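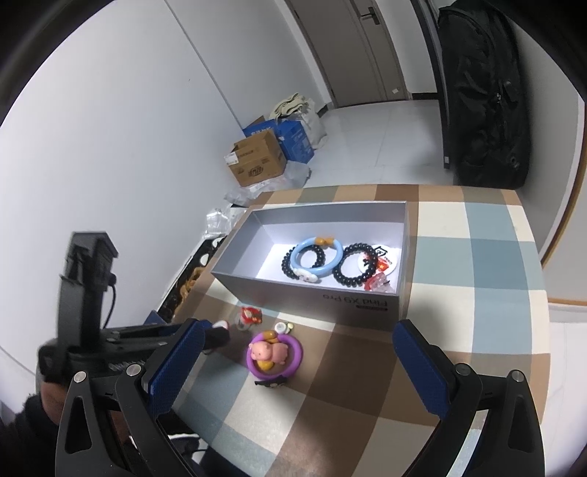
Eu devia ter desconfiado quando o carteiro tocou duas vezes. A Davley, a operadora que atende quase toda a gente aqui em Tandach, resolveu desligar a rede antiga e anda a mandar cartas a avisar que os telemóveis mais velhos vão deixar de fazer chamadas. A minha chegou na semana passada, e desde aí não se fala de outra coisa na padaria, na paragem do autocarro e, claro, lá em casa. Já tenho a caixa do telemóvel aberta em cima da toalha aos quadrados, com o interior branco à vista, e as instruções continuam por ler (eu sei, eu sei). O prazo acaba em setembro e eu sou daquelas pessoas que deixam tudo para a última semana.

Mas vamos à notícia, que é para isso que me deixam escrever nesta página! A junta confirmou a 2023-01-12 que vai haver sessões de ajuda gratuitas na sala por cima da biblioteca, para quem precisa de trocar de aparelho e não se entende com contactos, fotografias e palavras-passe. São 9 sessões ao todo, sempre à tarde, e não é preciso levar nada além do telefone velho, do novo (quem já o tiver) e do papelinho com o PIN. Por favor, levem o papelinho com o PIN.

Quem vai dar as sessões é Andri Mösli, que muitos conhecem da loja de reparações ao pé da ponte. Liguei-lhe ontem e apanhei-o a almoçar, mas lá me foi respondendo entre garfadas. Contou-me que a maior aflição das pessoas é perder as mensagens antigas, muito mais do que ficar sem chamadas, e que quase sempre dá para as salvar se o aparelho ainda ligar. "Não apaguem nada antes de vir ter comigo", pediu ele. Fica o recado.

Segundo a carta da Davley, há 2.557 clientes na região com telefones que deixam de funcionar. Pareceu-me muita gente para um vale como o nosso, mas depois pus-me a pensar na minha rua e já não estranhei tanto - a minha tia tem um de teclas desde que me lembro e jura que a bateria dura uma semana inteira. A operadora oferece um desconto de 84 francos na compra de um modelo novo, só que o desconto vale apenas na loja de Jirside, e é aí que a coisa azeda um bocadinho.

Remo Camenzind, que vive na parte alta e não conduz, escreveu à junta a queixar-se disso mesmo. São três autocarros para lá chegar e outros tantos para voltar, e ele acha, e eu também acho, que podiam muito bem mandar alguém cá acima com uma carrinha durante um dia. A junta diz que já fez o pedido e que está à espera de resposta. Perguntei à Davley a mesma coisa por correio eletrónico e recebi uma mensagem automática a agradecer o meu contacto, muito simpática por sinal.

As inscrições fazem-se ao balcão da biblioteca ou pelo telefone fixo da junta, e cada sessão leva um grupo pequeno para o Andri poder atender todos com calma. Quem não puder subir as escadas deve dizê-lo logo na inscrição, e nesse caso o atendimento passa para a sala de leitura, no rés do chão. Eu já pus o meu nome na segunda tarde.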